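**15 May 2018** - kitchens, again

I'd been promised soup, so I turned up hungry. My host runs a one-woman lunch business out of her flat in Bralton, three days a week, and she'd agreed to talk to me while she got the vegetables ready. She asked me to leave her name off ("my landlord reads everything"), so she's just the cook here.

## The table came first

She bought the marble-topped table in March, secondhand, for 460 dollars, and then paid another 137 to get it up the stairs. I asked if that stung a little.

"The stairs stung! The table I'd buy again tomorrow," she said. "I used to work on a board balanced over the sink. Now I can have the carrots, the slicer and the bowls all out together and nothing's sliding onto the floor."

She does wipe it constantly. Lemon juice is the enemy, and she told me a long story about a vinaigrette that I won't repeat, except to say she's still mad about it.

The mandoline lives on the table too, a white plastic one with a red blade area. I confessed that mine sits in a drawer because it scares me. She laughed at that, then got pretty serious.

"Be scared, that's fine. Stop while you've still got plenty of carrot to hold. The stubby end goes in the stock, so who cares?"

Her bowls are a mix, a round stainless steel one and a pair in pale lavender plastic. Steel is for the vegetables, she says, and the lavender ones are for peelings or whatever else comes up. The small box with the pale green lid gets the leftovers, and the jars stay lined up against the white tiles at the back, with the crackers in the one with the red lid.

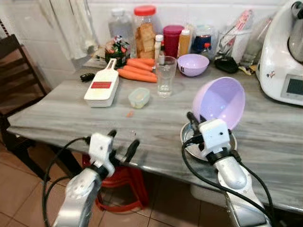
## Ten lunches and no more

She makes 10 lunches a day and she's stubborn about it. An office near Nurkholm once asked her for 525 over a single month, and she turned them down the same afternoon.

"I'd need a second table," she said, "and you've heard about the stairs."

So what's next? A better peeler, maybe, and a carrot and caraway soup she keeps changing her mind about. I had two helpings - the crackers on the side were my idea - and she was already wiping down the marble when I left.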